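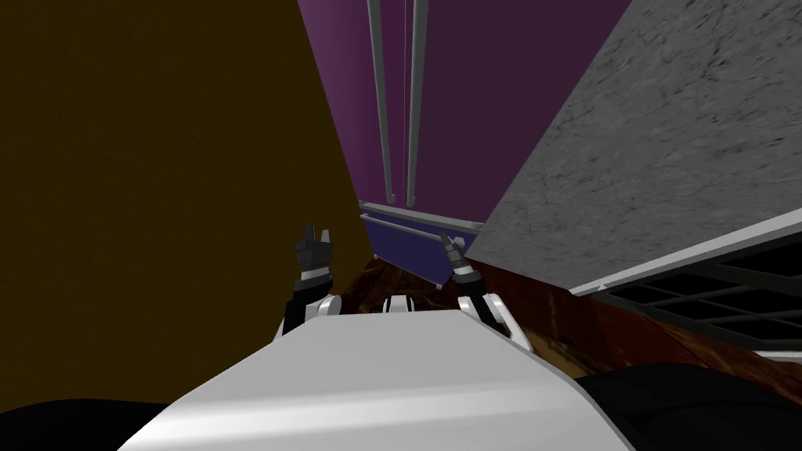 Quyên Đào told me she would rather get a parking ticket than a phone call, because at least the ticket doesn't expect you to say anything back. She told me this on the phone, after I'd called her four times in one week without warning, and she was laughing when she said it (mostly).

689 shares | 3 comments

I had it coming. Last November I decided to stop texting my friends and start calling them, the way we all did when I was growing up in Liltow and the phone was a big tan Drutard bolted to the kitchen wall. It had a cord that had been stretched so many times it dragged on the floor, and if you were fifteen and wanted privacy you pulled it around the corner, down two of the basement steps, and sat there in the dark with the door shut on the line. My brother used to unplug it at the jack. My mother used to pick up the extension in her bedroom and breathe.

And we talked for hours! I can't remember what about. I'd spend all day in school with my best friend, ride the bus home with her, eat a bowl of cereal, and call her up. We'd watch the same TV show in two different houses and not say a word until the commercials.

So the rule was simple. If I wanted to tell somebody something, I had to call. Texting was allowed for addresses, and for my dentist.

The first week was terrible. Almost everybody I called let it ring, and then a text would come in a minute later saying "everything ok??" My cousin thought our grandmother had died. A man I used to work with picked up and whispered, "What's wrong?" and when I said nothing was wrong, I just saw a dog that looked like his dog, there was such a long silence that I checked to see if we'd been disconnected. He did warm up to the dog thing in the end. We got onto his knee, and his daughter's driving test, and a soup.

I learned to open with "Nobody's hurt, I'm just calling." I still say it. It's a bit grim as a hello but it saves a lot of time.
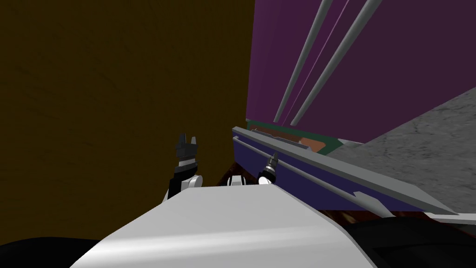
Gray rods against deep purple.

What I'd forgotten is how bad I am at the middle of a phone call. The start is fine, you've got your news. Then the news runs out and you're both standing there holding the thing, and somebody says "So, yeah," and in a text that would be where you put the phone in your pocket. On a call you have to either hang up or keep going, and if you keep going it gets odd and then it gets good. My aunt, in one of these gaps, told me she'd once been engaged to someone before my uncle. I am forty-six years old and I had never heard this. He sold carpet in Sturnance. She gave the ring back in the parking lot of Võ Bakery and then went in and bought a dozen rolls, because she was there anyway and they were having people over.

You don't get the rolls in a text. I've gone back through years of messages from her and they're all thumbs and birthday cakes.

My bill for the month said 781 minutes, which I read out loud to my husband as if I'd run a marathon. He asked how many of those were on hold with the insurance company. Some of them were, okay? The insurance lady was lovely. She's redoing her porch.
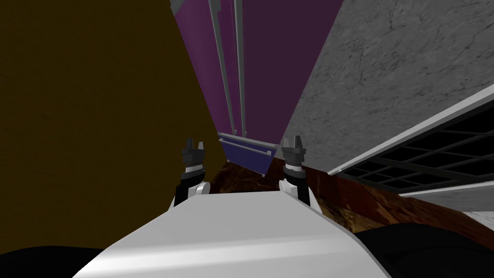 Page last changed: Feb 18, 2024

I should say that not everybody came around. Two friends asked me, very kindly, to knock it off. One of them has a baby who wakes up if you think too loudly, and the other one just hates it, always has, and said that hearing her phone ring makes her feel like she's been caught at something. I text them both now and we're fine. I had a little speech ready about how a voice is warmer and so on, and I'm glad I kept it to myself. She sends me wonderful long messages with paragraphs in them. It's closer to getting mail.

Quyên was the one I worried about. After the parking ticket remark I left her alone for ten days, which about killed me. Then one night I was scraping a burned pan and my phone rang, and it was her, no warning text, nothing. She was walking home from the train and it was raining and she'd had a rotten day at work and didn't want to type with wet hands. I put her on speaker next to the sink. She walked and complained and I scraped, and at one point she stopped to read me the specials off a restaurant window, all of them, including the desserts.

When she got to her door she said she had to find her keys, and neither of us hung up while she looked. They were in the other coat. I stayed on until her neighbor buzzed her in, and by then the pan had to soak overnight anyway.

Letters and corrections: use the contact form | © 2024 All rights reserved | Back to top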